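April, late in the evening

I did not write for many days, so today I try to make it longer. The tea is next to me and my back hurts from bending over the shelves.

Wenche Eide called already before breakfast to ask if I could come to the workshop and help with the small parts. She has the whole back room full of them since they took over the stock from Bachmann. I thought it would be two hours. I came home when it was dark.

The back room smells of cardboard and old oil. There are gray shelves up to the ceiling and on them boxes where somebody wrote the content many years ago with a pencil, and then somebody else put a different content inside. In a box with the word "hinges" I found lamp sockets. In a box with the word "lamps" there was a sandwich paper and one glove. Wenche laughed about the glove and kept it, I don't know why.

We made a system before we started. Fuses and terminals go to the left shelf, switches and buttons to the right, and things we do not know go on the windowsill until Rosalie Nägeli comes, who knows everything. The windowsill was full before noon. I felt a little ashamed, but Rosalie was kind. She picked up the pieces one after the other and said the names, and I wrote the labels. My handwriting on labels is better than in this book.

For lunch we had the potato soup from yesterday and bread with too much butter. Rosalie told about her sister who moves to Zilness in the summer and wants to take a piano up three floors. We all had an opinion about the piano.

In the afternoon I did the switches and buttons. I like this kind of work more than I expected. Each thing has its weight in the hand, and after some time you know without looking which family it belongs to. The catalog from Cerkora lists 95 positions for our shelf and we could find 94. The missing one is a small key switch. Wenche believes it was sold and never crossed out.

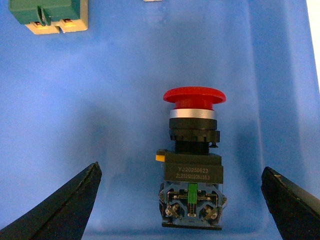 The emergency stops I left for the end, they take so much room with their big red heads. I learned that the part under the head is called a collar, and that the block at the bottom is where the wires go. Before today I only knew the red part, like everybody. I copied the small printing from one of them on my list, YJ.20250623, and then the longer line below it that begins with ZL. Rosalie said the long one I can leave out next time. I had already written it in ink.

Tomorrow I must buy more labels and a new pen, and call Wenche about the key for the back door, it is still in my coat.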